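Gripper servo cuts out when the arm reaches down to the pot

Asked by Shivam Tomar, June 16, 2023

I have a small arm built from servo brackets, controlled by a Kullari board. The job is putting toy vegetables in a saucepan. It ran fine in January. Now the gripper opens over the pan, the arm starts down, and then the gripper servo goes dead. The other joints hold. The log says error 36, undervoltage. If I power cycle it I get 4 or 5 more tries and then the same thing again.

Supply is the one that came with the board. I already swapped the gripper servo for a new one and got the same result. Pose below is where it usually quits.

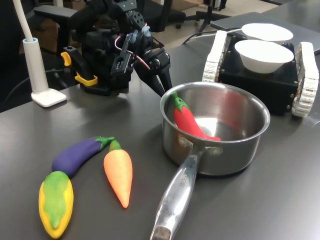 2 answers

Shakuntala Maurya
Accepted answer

You changed the servo, so look at the wiring. Error 36 on the Kullari means that servo saw low voltage, even if the board itself was fine. The wires on an arm like yours get bent every time the wrist goes down, and a strand breaks inside the insulation where you can't see it.

Power off first and unplug the supply. Put a meter on continuity across the red wire to the gripper, then bend the wrist by hand through the whole move. If the beep drops out, replace the lead and leave more slack in the loop. Don't test this with the power on and your fingers near the gripper. When the voltage comes back the servo can jump to its last position. Mine closed on my thumb.

Alaric Ferreira

Probably the power supply. I had the same thing with a Rarnalance one and got a bigger one and it went away. Also update the firmware, anything before 1314 has bugs.

Comment from Shivam Tomar: Firmware was already 1314. The beep dropped out with the wrist bent most of the way down. New lead is in, no error so far.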